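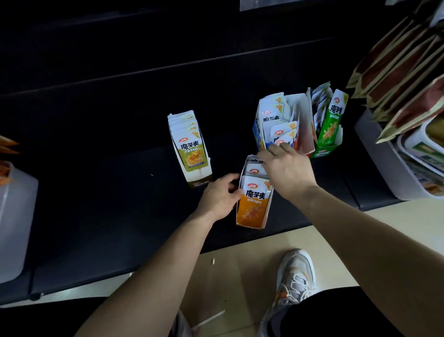
Teilaufgabe »Regal ordnen«: Griff in den orangefarbenen Aufsteller

Forum Derero › Datenerhebung › Annotation und Segmentierung
Thema: Abgrenzung der Teilschritte bei »Regal ordnen«

L_Gilchrist (Moderation)
4.1.18

Sehr geehrte Kolleginnen und Kollegen,

für die Teilaufgabe »Regal ordnen« ist festzulegen, wo eine Episode beginnt und wo sie endet. Der Standort Astden schneidet bei jedem Wechsel des Aufstellers, der Standort Ellery erst nach Abschluss des gesamten Regalbodens. Beide Verfahren können nicht nebeneinander in denselben Trainingssatz eingehen. Ich bitte um Stellungnahmen.

Leonie Gilchrist

M_Todorova

Astden hält an der kurzen Segmentierung fest. Das Modell soll einzelne Handlungen erlernen, und eine Episode mit 42 Griffen lässt sich sprachlich kaum noch zutreffend beschriften. Wir schlagen drei Klassen vor: Sortieren, Einsetzen, Ausrichten. 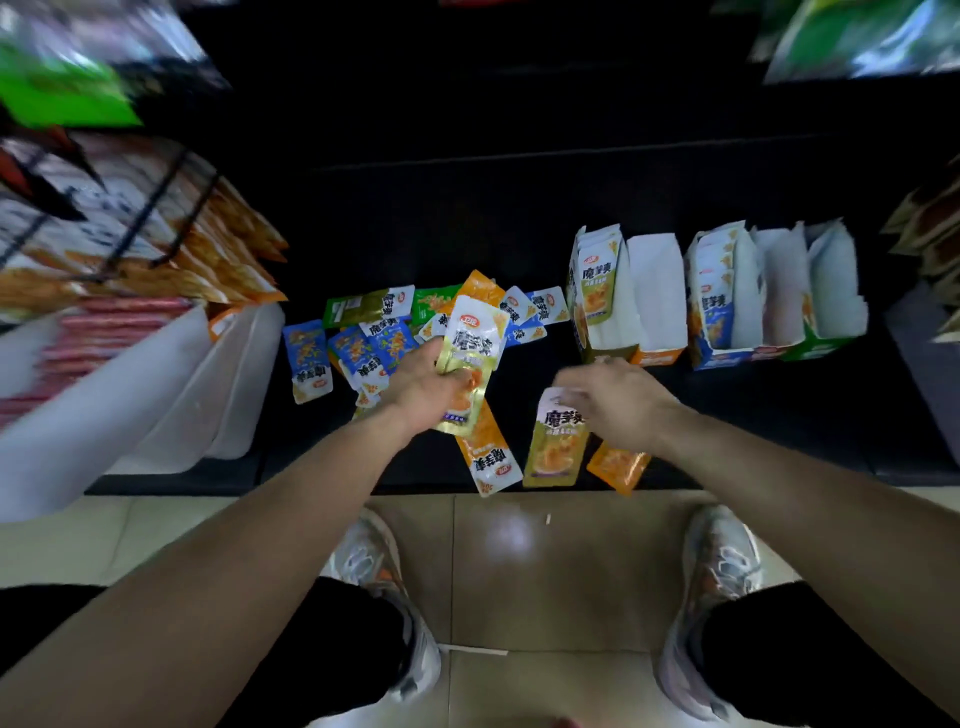
Die Klasse »Sortieren« bereitet bei der Beschriftung die größten Schwierigkeiten. Sie lässt sich nicht an einer einzelnen Handbewegung festmachen. Liegen die 魔芋爽-Päckchen wie hier in Blau, Orange, Grün, Silber und Gelb durcheinander, während die linke Hand eines hält und die rechte über einem gelbgrünen steht, so ist das nächste Ziel erst aus dem weiteren Verlauf zu bestimmen. Astden vergibt in solchen Fällen das Etikett nachträglich.

Mirsad Todorova

A_Myklebust

Dem kann ich mich nicht anschließen. Eine nachträgliche Vergabe führt Wissen in das Etikett ein, über das die Steuerung zum betreffenden Zeitpunkt nicht verfügt. Ellery hat deshalb auf Zwischenschnitte verzichtet. Zudem gehen bei kurzen Segmenten die Übergänge verloren, an denen das Modell nach unserer Erfahrung am häufigsten scheitert.

Åsmund Myklebust

D_Kingi

Vorschlag zur Vermittlung: Die Aufnahme bleibt ungeteilt, die Schnittmarken werden in einer zweiten Spur geführt. Kiseo kann beide Spuren exportieren. Offen ist für mich die Grenze zwischen Einsetzen und Ausrichten. 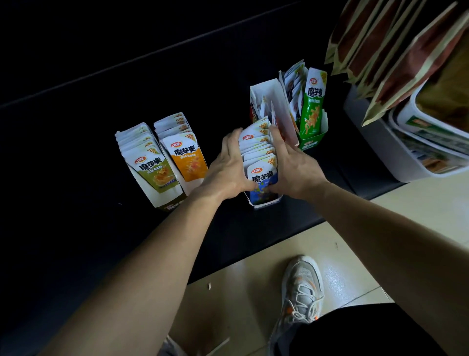
Beidhändiges Ausrichten: Entwurf der Regel

V_Costigan

Zu der von Delwyn Kingi aufgeworfenen Frage: »Ausrichten« beginnt, sobald beide Hände einen bereits im Aufsteller stehenden Stapel seitlich fassen. Es endet mit dem Lösen der zweiten Hand. Wird dabei ein Päckchen nachgesteckt, ist ein neues Segment »Einsetzen« anzulegen.

Vaughan Costigan

A_Myklebust

Der zweiten Spur stimmt Ellery zu, der letzten Bestimmung nicht. Ein Nachstecken ohne Lösen der anderen Hand sollte Teil des Ausrichtens bleiben.

L_Gilchrist (Moderation)

Die zweite Spur wird übernommen. Der strittige Punkt bleibt bis Oktober offen; bis dahin sind betroffene Segmente mit dem Vermerk »ungeklärt« zu versehen.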